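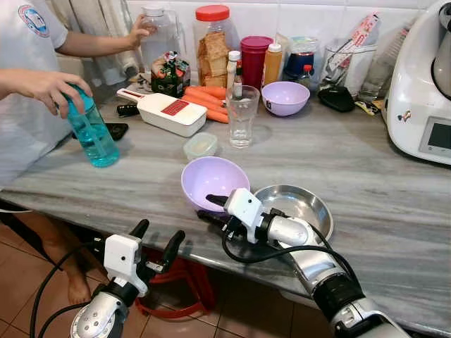 To: Grevance kitchen list
Date: Mon 17 August
Subject: Re: Counter space, again

> Could we please settle what is allowed to live on the marble? I came
> in last night to make soup and had to peel an onion on top of the
> washing machine. There are three households using that kitchen and
> I would guess one of them (mine) has ever put a cracker jar back in
> a cupboard. Also, is the carrot slicer communal? I don't want to use
> it if it belongs to somebody, and I don't want to wash it if it
> doesn't.

Taking these in order of how cross they made me.

The slicer is communal. It's the white one with the red panel, and it came with the kitchen, like the drip under the sink. The rule is that whoever shreds the carrots washes the slicer, and washes it right away, before the orange sets. I say this as the person who left it until morning in December and ended up going at it with an old toothbrush for 40 minutes. Use the brush under the sink, go with the grating and not across it, and keep your knuckles out of the way. The hand guard has been missing since before I moved in. If you have it, I won't ask questions, just leave it on the shelf.

Carrots: the pile on the counter is for the Predum supper and is spoken for. I know they look like general carrots. Please get your general carrots from the crisper.

The lavender bowls are for shredded things and for dough. The steel one is for peelings and goes out to the compost when you leave the room, full or otherwise. I have met it again at breakfast and we were both the worse for it.

Now the back wall. I accept that salt, oil and whatever is in the yellow squeeze bottle need to be within reach of a person cooking. I do not accept that this holds for the big red-lidded jar, or for the bag of snacks next to it, which nobody in the history of Grevance has cooked with. They can go in the tall cupboard. I cleared the second shelf last week and it is 16 inches deep, so the jar will fit with room for its friends. Little yellow packets and anything else that came free with something: use it or bin it.

As for phones, car keys and water bottles – I give up on a ban, having broken it myself more often than anyone. Left-hand end only, please, and away from whoever is pouring. The clear pitcher sweats when it's cold and the marble is not as level as it looks. My last phone found this out.

The shelf liner from Kwak was 23 dollars for the roll, and there is enough left over for the drawers if someone other than me would like to enjoy cutting it. I've put it on the kitchen account. The Cavar people downstairs have asked for the offcuts, so don't throw those away.

I'll do the first clear-out on Thursday before supper. Anything without a name on it gets moved to the tall cupboard, and anything with a name on it gets moved to the tall cupboard with the name facing out. It should take me 30 minutes if I'm not helped.

And the onion could have gone on the chopping board, behind the door, where it has been all along.

– Flat 2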